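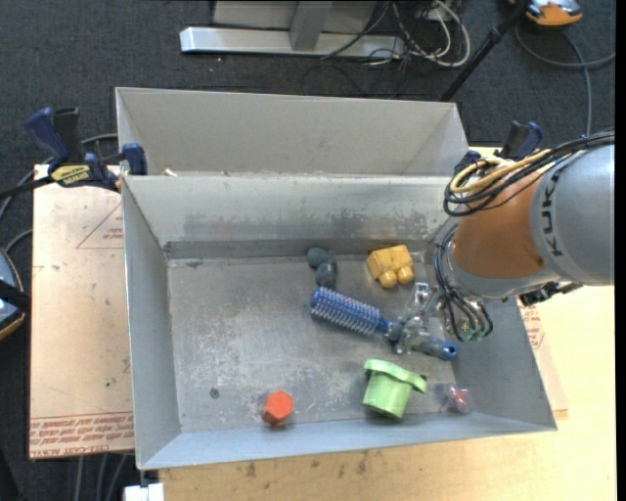

How to Prepare a Bin-Picking Demonstration for an Open Day

Guidance for staff hosting visitors at the Adilcombe robotics laboratory

1. Secure the bin. Clamp it to the support at both ends before any arm motion is enabled, then push firmly against each wall. If the bin shifts, the arm's stored positions must be checked again.

2. Choose the objects. Everyday items with different shapes work best. Visitors follow the task more easily when they recognize what is being picked up. A hairbrush, a cup and a few small toys are suitable. Keep the total weight of the set under 800 grams.

3. Leave room for the fingers. Spread the objects across the floor of the bin for the first pick. Closer arrangements may be introduced later in the session.

4. Run two full rehearsals at reduced speed. The operator stays within reach of the emergency stop throughout — this duty may not be handed to a visitor.

5. Admit visitors in groups of up to 9. Groups remain behind the floor line until the host has introduced the operator and explained the stop signal.

6. Invite questions between picks. If a grasp fails, the operator pauses the arm, announces the pause and resets the objects by hand.

The February open day begins at 2 p.m. Maritza Chávez will host, and Müzeyyen Değirmenci will operate the arm. Object sets should be returned to the Drindholm storeroom after the last group.

Contact: Laboratory Visits Office, Adilcombe | Copyright Adilcombe Robotics Laboratory | Back to top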